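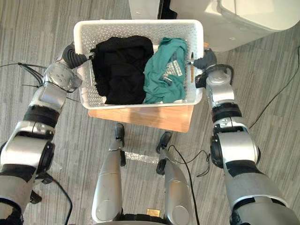 Two grippers on the rims of a laundry basket, viewed from the robot's head.

Last updated: March 24, 2019

The case against tidy examples

Most groups that teach robots by demonstration throw away too much. An operator guides the arms through a task, the joint positions and camera views are recorded, and someone then decides whether the episode is fit for training. The usual standard is a clean one: direct approach, single grasp, no pause, no correction. I think this standard is wrong for household work, and that it does most harm where cloth is involved.

A basket with clothes in it is a fair test. The basket itself is stiff and can be held at both ends. The clothes have no fixed shape. A black garment bunched on one side and a green one on the other make a different object, as far as the camera is concerned, from the same two garments stacked or turned over. A model trained on one arrangement learns the arrangement. It also learns that the grippers always arrive at the rim at the same height and at the same moment, if that is all it has been shown.

At Skirnell we kept every episode of one basket task through November, 859 in total. Under our old rules 34 in every 100 would have been deleted. Adanech Gashaw went through the rejected ones and sorted them by cause. The largest group were late regrasps: one gripper closed badly on the rim, the operator opened it, moved it slightly and closed again. The basket was lifted and set down correctly in nearly all of them. We had been deleting the only recordings in which the system could see how to recover from a poor grip.

The objection is that a learner copies what it is given, so bad grips in the data produce bad grips in use. This is partly true. We did see more hesitation at the rim from the model trained on the full set. We also saw fewer dropped baskets, and I would accept the first to get the second. Labelling helps: if the segment before the correction is marked, it can be given less weight while the correction itself is kept. The marking takes an operator a few seconds per episode with the Graluris annotation tool, and longer with a spreadsheet.

A second objection concerns cost. Storage is cheap, but review is slow, and a mixed set needs more of it. Sawatzky's approach, as I understand it, is to skip review and collect more. That works for rigid parts in a fixture. With cloth, volume alone mostly repeats the operator's habits. I would sooner have a smaller set in which the garments are changed between runs, the basket is moved on its stool, and the start pose of each arm is varied on purpose.

Episodes should still be removed when the recording is faulty: lost camera data, clocks out of step, a joint reading that has frozen. These are errors in the record. A fumbled grasp is a correct record of a difficult action. The Tusus format has a single field for quality and cannot separate the two cases, which has encouraged people to treat them alike. It needs 2 fields, and until it has them we will store the second in the comment string.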